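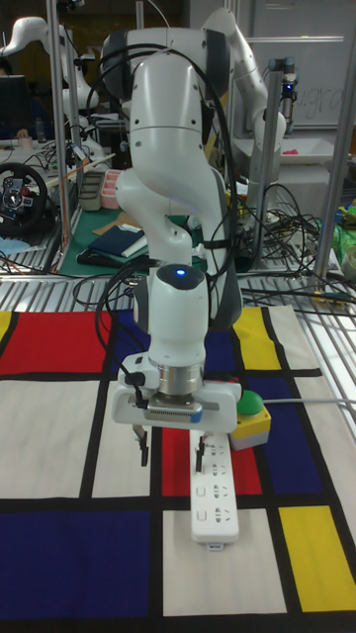 *Fig. 1. White multi-outlet power strip placed lengthwise on the patterned mat, outlets facing up.*

# Unit 6: Power Strips and Desk-Level Distribution

Course: Workspace Setup and Maintenance, Trallimwood
Notes prepared by Mi-kyung Kong

Read before the bench session. Sections 6.2 and 6.4 are examinable. Section 6.6 is reference only.

## 6.1 Terms

**Power strip.** A block of outlets fed by a single plug. Also called a relocatable power tap in product listings. The terms are used interchangeably in this unit.

**Surge protector.** A power strip that also contains components intended to limit short voltage spikes. The two products look alike from the outside. A strip is treated as a plain strip unless its label states otherwise.

**Extension cord.** A flexible cord with a plug at one end and one or more outlets at the other. It is a temporary item and is not used to feed a power strip.

**Load.** The power drawn by everything plugged into the strip at the same time, in watts.

**Housing.** The outer shell. On the long, narrow type in Fig. 1 the outlets run in a row along the top surface.

## 6.2 Working out the load

Power in watts equals voltage multiplied by current:

P = V × I

For a strip rated at 15 A on a nominal 120 V supply, the upper limit is 1800 W. For loads that stay on for three hours or more, plan to 80 percent of the rating, or 1440 W. The strip rating and the branch circuit rating are separate limits. The lower of the two applies, and other outlets on the same branch count toward the circuit limit.

Worked case, one desk:

| Item | Rated draw (W) |
|---|---|
| Desktop computer | 300 |
| Two monitors | 80 |
| Desk lamp | 12 |
| Label printer | 90 |
| Phone charger | 15 |
| **Total** | **497** |

The total is within 1440 W. Adding a 600 W heat sealer gives 1097 W, still within the planning figure. Adding a 1500 W space heater to the original desk gives 1997 W, which exceeds the strip rating. Heaters go directly into a wall outlet in any case, regardless of the arithmetic.

Use the figure on each item's rating plate. Where the plate gives amperes only, multiply by the supply voltage. Power supplies for laptops often list input and output separately; use the input line.

## 6.3 Placement

1. Lay the strip flat with its full length supported. A strip bridging a gap between two desks flexes each time a plug is inserted.
2. Keep the outlets accessible. Mounting under a desk is acceptable if the strip has mounting slots and the screws match them.
3. Leave clearance at the end for the cord to bend in a wide curve. A tight bend at the housing is the usual site of conductor damage.
4. Do not cover the strip with paper, fabric or a cable box without vents.
5. Keep liquids off the same surface.

Color contrast helps during inspection. A light housing on a dark desk, or across a strongly colored area such as the red in Fig. 1, is easier to locate and less likely to be buried under other items. The Clello benches are gray, and the strips there are edged with yellow tape.

## 6.4 Inspection sequence

Disconnect the strip at the wall before starting. Work from the plug toward the far end.

- Plug: blades straight, ground pin present, no discoloration.
- Cord: run the full length through the fingers. Cuts, flat spots and taped repairs are all grounds for removal.
- Cord entry: strain relief seated in the housing. The cord must not slide in or out.
- Housing: no cracks, no separation along the seam.
- Outlets: no browning, no debris. A plug should be held firmly.
- Label: rating legible. An unreadable label is a fail.

Record the result on the Jang sheet as P or F. There is no third category. Strips marked F are tagged and taken out of the room the same day. They are not opened or repaired.

## 6.5 Common faults in layout

*Daisy chaining.* One strip plugged into another. The first strip carries the load of both. Remove the second strip and relocate the equipment or request another wall outlet.

*Blocked outlets.* Large adapters cover their neighbors. Place them at the ends of the row, or turn them outward if the outlet orientation allows. Short adapter cords are not permitted at the Omembridge site.

*Cord under a rug or mat.* Heat is retained and wear is hidden. Route along the wall or use a floor cord cover of the correct width.

*Unplugging by the cord.* Hold the plug body. Repeated pulling loosens the terminals inside the plug.

## 6.6 Reference: energy use

Energy in kilowatt-hours equals watts multiplied by hours, divided by 1000. A 600 W load run for 8 hours uses 4.8 kWh. An 80 W load run for 50 hours uses 4000 Wh, or 4 kWh.

Rated draw overstates typical use for computers and printers. It is kept for load planning. Where actual energy use is needed, take readings with a plug-in meter over a full working day.

## Preparation for the bench session

Copy the rating plates of five items from your own desk and complete a table in the format of 6.2. State the strip rating, the planning figure and the remaining margin in watts. Bring the table on paper. The February group should also bring the inspection sheets from Unit 5.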